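Search this site Enter keywords Go
Print this page
E-mail this page

Course handout 8: Rules for recording with hand-held grippers in furnished rooms

Read before the practical. The handout covers the operator's duties from the moment the tool is switched on until the recording is filed. Mechanical assembly was covered in the previous handout and is not repeated. Section numbers match the bench checklist.

1. Scope

The rules apply to all recordings made with a hand-held gripper carrying its own camera, with one or two tools in use. They apply equally to the Jornareck practice flat and to private homes. They do not apply to the fixed arm in the Wumley bay, which has its own interlock procedure and its own logbook.

The word "operator" means the person holding the tools. The word "task" means one written instruction, for example "fold the cloth in half and place it to the left." The word "take" means one attempt at a task, from start posture to end posture. A take that is stopped early is still a take and keeps its number.

2. Before the first take

2.1 Check that each finger opens and closes over its full travel without scraping. Move it slowly by hand first, then at working speed.

2.2 Check every visible screw on the linkage for looseness. A loose screw is reported and the tool is set aside. Do not tighten it in the work area, where a dropped screw can end up in the cloth.

2.3 Wipe the finger pads. Dust and lint change the grip on thin fabric more than students expect.

2.4 Decide which surface is the work surface and write it on the take sheet. Objects on other furniture count as background and are not touched during the session. If a background object has to be moved for safety, stop, move it by hand, and begin a new session entry.

2.5 Write down the objects that belong to the task. Use plain names: cloth, bag, basket. Where the operator cannot tell whether an item is a cloth or a bag from its appearance, handle it by hand before the session and settle the name then. The same name is used on every sheet.

3. Work surface and clearances

3.1 Keep the near half of the surface clear at the start of each take. Both tools need room to open fully before the approach.

3.2 With two tools in use, only one tool may close on an item at a time, unless the task sheet says "two-handed." The other tool stays open and at rest.

3.3 Soft items may overlap at the start of a take. Rigid containers may not stand on top of them.

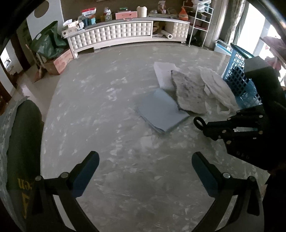
On rule 3.3, Avcı objects that overlapping cloths should be banned from first-year recordings altogether: the label "grasp cloth" becomes ambiguous when two edges lie within a finger's width, and a good part of last term's relabeling came from that one ambiguity. A limit on overlap, Avcı adds, would cost less than the relabeling did.

The objection was considered when the rules were revised in April. The rule stands, with an addition. Where items overlap, the task sheet must name the target by color and by position relative to the operator ("nearest light blue-grey cloth"). Sheets that say only "the cloth" are returned unmarked.

3.4 The tools must not touch each other. If they do, end the take, mark it C, and repeat the finger check in 2.1.

3.5 Leave a walking path on the side of the table where the operator stands. Cables, boxes and bags are moved out of that path before recording.

4. Light and background

4.1 A window in view is permitted. Set exposure on the work surface and lock it. Do not let the camera adjust between takes, as brightness changes inside a session make the takes hard to compare.

4.2 Clutter in the background is permitted and is not tidied for appearance. The Pirkora set was recorded on cleared furniture throughout, and it is used in this course for comparison only.

4.3 Papers, mail and screens that show personal details are turned over or removed. This applies to shelves and cabinet tops as well as to the table. Packaging with printed brand names may stay.

5. During the session

5.1 Start posture: both tools open, pads clear of all items, held still for a slow count of two.

5.2 Move at the speed of ordinary housework. Very slow motion is a common fault and is marked down.

5.3 A session holds at most 32 takes. After that the operator rests or hands over. Grip fatigue shows up as incomplete finger closure, and it is easily missed while working.

5.4 Do not correct a failed grasp with the free hand. Let the take fail, mark it F, and reset.

6. Filing

6.1 Each take gets one mark: S (success), F (failure), C (contact between tools), or X (void). Voided takes are kept on file with a written reason.

6.2 Worked figures. The course archive holds roughly 4000 takes, of which 981 carry an F. Students sometimes ask to have these removed. They are retained, and the second assignment uses them.

6.3 The take sheet is signed and filed on the same day. Sheets filled in from memory on a later day are treated as missing.

Preparation for the practical

Bring a printed take sheet and a pencil. Write two task instructions for soft items, one of them two-handed, and check both against 2.5 and 3.3. Instructions that need a spoken explanation will be rewritten in class.

Next handout: labeling grasp onset and release.

Print this page
E-mail this page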